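The Man Who Waits for the Moon to Blink

Ignacio Montoya keeps his best astronomical instrument in a kitchen drawer, between the tin opener and the takeaway menus. It is a stopwatch. It has a cracked plastic case, a lanyard that smells faintly of creosote, and a button that has to be pressed with more conviction than you might expect.

"I've had telescopes that cost more than my car," he says. "Mind you, you've seen my car."

I have. It brought us up the lane to Stasthorpe with a noise like a drawer of spoons, and it is now parked on the verge outside his house with a stone behind each rear wheel. The house sits at the top of the village, where the streetlights give out and the sheep begin. It would be an ideal place to look at the sky if the sky were ever available for viewing. On the evening I visit, the cloud has been down since lunch.

Montoya times occultations. If you have not come across the word, you are in the company of most of his relatives. An occultation is what happens when one thing in the sky passes in front of another. Usually it is the Moon sliding across a star, and because the Moon has no air to soften the business, the star doesn't fade. It is there, and then it is gone, as if somebody had found the switch. The whole event lasts less time than a sneeze. Montoya will happily stand in a field for an hour and a half to see one.

He has now timed 1,534 of them. I ask whether he remembers the first, and he gives me the look of a man asked whether he remembers his own wedding.

"Better than the wedding," he says, and glances at the door.
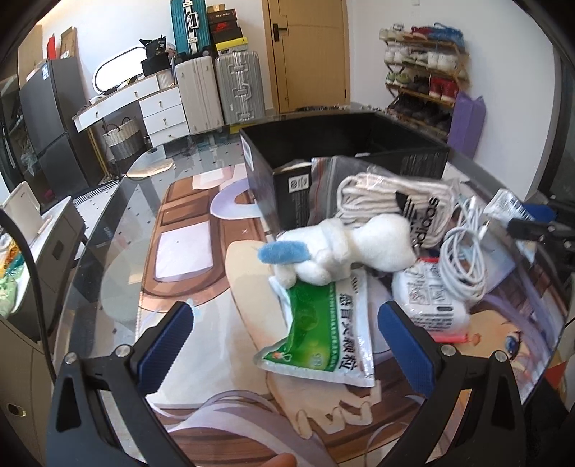

A hobby for people who like being on time

He came to it by accident. As a teenager he had saved for a small refracting telescope, expecting galaxies, and had been rewarded with a number of grey smudges and a stiff neck. One night, bored and cold, he was looking at the dark edge of a young Moon when a star beside it vanished. He assumed he had broken something. He cleaned the eyepiece, made it considerably dirtier, and looked again. Nothing. Then it struck him that the Moon had simply got in the way.

"Everyone knows the Moon moves," he says. "You're told it at school. But I'd never caught it in the act."

It is a fair description of the appeal. Most of astronomy asks you to take motion on trust. The planets shift from week to week, the constellations swing round over a season, and if you sit long enough in a garden chair you will notice that Orion has gone behind next door's chimney. An occultation is the sky doing something while you watch, at a moment you can write down.

Writing it down is the point. A timing made from a known spot is a small measurement of where the Moon's edge was, bumps included, at a given instant. For a long time amateurs with stopwatches supplied these by the bucket. Spacecraft have since mapped the Moon so thoroughly that Montoya cheerfully admits his lunar timings are of more use to him than to anybody else. He does them anyway, much as some people still make their own marmalade.

The serious work these days is with asteroids, and here the stopwatch goes back in its drawer. When an asteroid crosses in front of a star, it casts a shadow on the Earth, and if several observers spread themselves across the track, each recording how long the star was missing, their results can be laid side by side to give the asteroid's outline. A lump of rock far too small to show as anything but a dot in an ordinary telescope acquires a shape. Sometimes it acquires a moon of its own. This has been done by people standing in lay-bys.

The lay-by years

There is a lot of driving. The shadow of an asteroid goes where it likes, and it rarely likes Stasthorpe. Montoya has set up in a cricket ground, a quarry entrance, two garden centres and the overflow car park of a crematorium. He has been moved on by farmers and offered soup by one of them. A policewoman once stayed to watch, saw the star go out, said "Is that it?" and drove away.

"It is it," says Montoya. "That's what I should have said. I thought of it at home."

His travelling kit fits in a single holdall, if you are willing to sit on the holdall. There is a short, stubby telescope, a video camera that sees well in the dark, a box that stamps the time on every picture using satellite signals, and a battery he describes as "the heavy one" to distinguish it from the other one, which is also heavy. He calls the time-stamping box Ansah, after the make on a biscuit tin it used to live in. The tin has gone. The name stuck, and it is now painted on the lid in correction fluid.

He divides the failures into kinds. Cloud is the commonest and the least interesting. Then there is dew, which creeps over the lens just as the countdown starts. There is the wrong star, an error that every occultation observer has made and that produces a superbly timed recording of nothing at all. And there is the miss, where everything works, the sky is clear, the correct star shines steadily through the whole window, and the shadow passes a few miles to the north.

A miss, he insists, is a proper result. It tells you where the asteroid's edge isn't. Observers are urged to report their misses as conscientiously as their hits, and Montoya does, though he admits that it takes a certain type of person to drive home at three in the morning feeling pleased about it.

"I'm not pleased," he says. "I'm useful. It's a bit different."

Six people and a flask

On clear Fridays he is joined by the Kellura group, named after the farm whose top field they borrow. There are six regulars, a number that doubles to 12 when there is an eclipse and falls to one when there is frost. They have no constitution and no newsletter. They have a gate key on a length of blue string, and a rule that whoever drops it has to find it without a torch.

I go up with them the following week, when the weather has relented. It is absurdly clear. The grass has that stiff, squeaking quality underfoot, and the Moon is a fat crescent over the wood, with the unlit part glowing a soft slate colour from the light coming off the Earth. Four of us stand round two telescopes and talk about boilers.

Talking about boilers seems to be important. I had pictured silence, perhaps some murmured Latin. In practice the conversation covers heating, knees, a contested parking space and whether the chip van will ever come back. Nobody mentions the universe. Then Montoya says "two minutes" in his normal voice, and everyone stops.

I am given the smaller telescope. The star is a hard little point, well clear of the glowing edge, or so it appears. I settle my eye. The gap gets smaller without seeming to. My eye waters. I become aware of my own pulse, which is bumping the eyepiece, and of a strong desire to blink. I am told afterwards that up to half of all beginners blink at the wrong moment, though the source for this is a man called Ignacio.

Then the star goes out.

I make a noise. It is not a dignified one. Across the field there is a click from the stopwatch and a small grunt of satisfaction. Within a few seconds we are back on boilers.

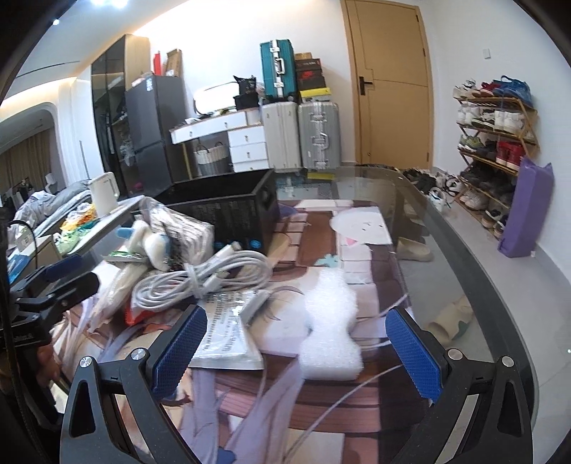
If you want to try it

You need very little. A modest telescope will show the brighter lunar occultations well, and for the brightest stars a pair of binoculars on something steady will do. A fence post is steady. A friend's shoulder is less so, particularly if the friend is laughing.

Start with an evening Moon between new and first quarter. The Moon travels eastwards with its dark edge leading, so the star disappears at the unlit side, where there is no glare to fight. Predictions are free online and can be worked out for your own town. Do use your own town. A few miles can shift the moment by several seconds, and Montoya once spent a whole winter being mildly late before discovering that he had typed in his sister's postcode.

Begin watching at least 5 minutes early. Sit down if you can. Standing bent over an eyepiece is tolerable for the first minute and medieval by the third. If you are using a stopwatch, start it as the star goes and stop it against a trusted time signal, then take away the difference. You will also need to allow for your own reactions, a figure which Montoya advises measuring sober.

Reappearances are harder. The star pops out from behind the Moon at a place you have to guess, and you will be staring at the wrong bit. He likes these least and has a special column for them in his notebook, headed "Surprised".

The best sort of all are the grazes, when the Moon's edge only just skims the star. From the right strip of ground, the star winks on and off as it passes behind mountains and shines through the valleys between them. Montoya has seen four good ones. There is another due in April, and the track runs over a reservoir, a golf course and the rear half of a village called Grulluvia Cross. He has written to the golf club twice. They have asked whether he would be wearing suitable shoes.

He shows me the reply, folded into the back of the notebook, and then goes out to look at the sky again. It has clouded over. He stands there for a while all the same, with the kitchen light behind him, and comes back in to see whether the kettle has boiled.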